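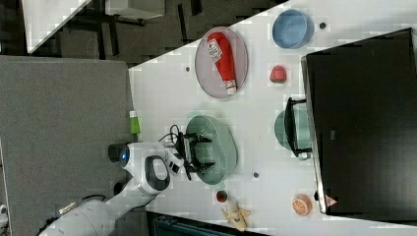
来信中有一种意见认为,本刊上半年有关旧船换肋的报道偏重木料,对蒸汽箱的使用着墨太少,读后仍不清楚一根肋骨出箱以后应当怎样进船、怎样就位、由谁发令。编辑部接受这一意见。本文以Mikeck船厂今年夏季承接的一项修缮为主线,对蒸弯肋骨的选料、蒸制、压弯和铆固作较为完整的记述。

Mikeck船厂位于Trirusville内港北岸,长期从事搭接式木壳船的维修。此次进厂的“Pramness”号是一艘敞舱工作艇,船壳为落叶松,肋骨为橡木,龙骨与首柱均系原物。船东最初申报的项目仅限于更换舭部断裂的肋骨,进厂查验后,工程范围有所扩大。

查验于7月进行。船厂先拆除舱底铺板与内护条,再清除积存的旧漆和油泥,使肋骨内侧全部外露。断裂多集中在舭部转弯最急之处,裂口横贯木纹,外观整齐,部分裂口为多层油漆所覆盖,仅凭目视难以判定。船厂采用的办法是以细锥沿肋骨侧面逐段探查,并在船外用手掌按压对应的船板,同时观察铆钉周围有无松动。凡铆钉随按压移动者,一律登记为待换。

登记结果表明,断肋并非均匀分布。左舷中段最为严重,相邻数根在同一高度上断开,船壳外形已略显平塌。对于这种情形,船厂没有急于拆肋,先在船外架设支撑,以木楔缓慢顶回原有线型,静置数日后复核样板,再行施工。负责该项工程的班组在施工记录中写明,支撑未稳之前,任何人不得拆除相邻的两根肋骨。这一规定贯穿工程始终,换肋一律隔根进行,前一根铆固完毕,方可拆除下一根。

木料由Đào木行供应。合同要求采用新伐橡木,纹理顺直,不得有节,端头封蜡后运抵船厂。船厂对木料的验收较为严格,验收人员不看锯面,专看劈面:自料端劈下薄片,察看劈裂的走向,走向偏出料边者退回。经窑干的橡木一概不用。这类木料含水过低,入箱后虽能受热,弯曲时外侧纤维却容易起丝,继而开裂。对于已运抵而暂不使用的料,船厂将其置于阴凉棚内,覆以湿麻布,每日早晚各检查一次。

肋骨毛料下料长度统一为1535毫米,较最长一根的实际需要留有余量,两端多出的部分供压弯时握持,铆固后锯除。毛料四面刨光,内侧两棱倒圆。倒圆一项看似琐细,实际影响甚大,棱角处的纤维受力集中,许多断裂即由此开始。肋骨的扁平面应当与年轮走向大致平行,弯曲时木料各层变形较为一致,日后钉铆亦不易劈裂。
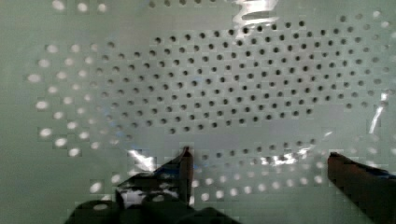 总第232期 船艺专题 第4页

蒸汽箱为船厂自制,箱体用松木板拼成,内设横向木销,毛料搁于销上,四面均可受汽。箱体略向进汽一端倾斜,凝水由低处小孔排出。箱门不作密封,仅以旧毯悬挂遮挡,保证箱内压力不致升高。本刊曾收到有关密闭金属管蒸木的询问,在此一并答复:凡以蒸汽弯木者,箱体必须留有畅通的泄汽口,任何形式的封堵均不可取。

蒸制时间以毛料厚度为准,自箱内蒸汽充满并稳定逸出时起算,点火至升汽的时间不计在内。时间不足,木料发硬,强行压弯必致断裂;时间过长,木料同样变脆,外表颜色发暗,弯曲时有细碎声响。船厂每次入箱的毛料之间均错开时间,并在料端用铅笔写明入箱时刻,按序取出。每批另备一根试料,先行出箱,在车间样模上试弯,合格后其余各根方可进船。

出箱后的操作以迅速为要。木料离箱即开始失热,可供弯曲的时间十分短促。船厂安排4人一组:一人守箱递料,两人在舱内压弯,一人在舷外持顶铁。舱内人员戴厚布手套,将料的下端先抵入龙骨旁的槽口,以脚踏住,双手握上端向内过弯,再放松使其贴靠船板。过弯的幅度应大于所需弧度,木料回弹后恰与船壳相合。搭接式船壳的内表面呈阶状,肋骨只在各道搭接处与船板接触,如过弯不足,舭部便会悬空,此后再以铆钉强行拉紧,船板极易沿钉孔开裂。

船壳上下扭转较大的部位,肋骨除弯曲外还须同时扭转。首部几根尤其如此。操作者用一把开口木扳手套住料的上端,边压边扭,使肋骨平面始终与船板相贴。若扭转落后于弯曲,料已定形,再行校正为时已晚。该项工程中曾有两根因此报废,船厂照章剔出,改作短料使用,没有勉强装船。

肋骨贴合后,先以夹具在舷缘及舭部固定,随即由船外沿旧钉孔向内钻孔。旧孔已扩大者,用落叶松木塞蘸漆填实,待干后重新钻取。铆钉采用方身铜钉,自外打入,内侧套垫圈,剪去余长,再以圆头小锤轻击成铆。船厂的经验是轻击多次,锤声由闷转脆即止。用力过猛,铜钉在木内弯曲,外观完好而并无拉力,使用一两个航季后即行渗漏。舷外持顶铁者须与舱内保持呼应,每铆一钉,均由舱内发令,舷外应答后方可落锤。

关于铆固前是否应在接触面涂敷油漆或防腐剂,业内意见不一。部分船厂主张待肋骨冷却后拆下,涂漆再装;Mikeck船厂认为拆装过程会使弧度有所变化,改在铆固完毕、木料充分晾干后,以稀释的亚麻籽油反复刷涂,令其自缝隙渗入。两种做法各有成例,本刊不作评断,仅提请读者注意,湿热木料表面不宜直接上漆。

工程收尾阶段,船厂拆除舷外支撑,再次以样板核对线型。左舷中段与右舷对应部位之间尚存细微差别,经船东书面同意,予以保留。舱底铺板按原样复位,内护条因旧料腐朽,改用新制。下水前船壳以湿麻布覆盖多日,使干缩的搭接缝渐次收紧。

据船厂提供的工程文件,“Pramness”号修缮工时合计232小时,其中查验与支撑所占比例较高,蒸弯本身用时不多。有意委托同类工程的船东,在编制预算时应当将前期查验单独列项,并预留因范围扩大而追加的费用。木料亦应及早预订,新伐橡木的供应受采伐季节限制,临时求购往往只能得到窑干料。

有关蒸汽箱的尺寸图样、排水孔位置及木销间距,将另文刊出。读者如对本文所述工序有补充或更正,请于2026年9月20日前以书面形式寄交编辑部技术栏,来稿请注明船型、肋骨用材及施工地点,随附图纸请保留原比例。

(本刊编辑部)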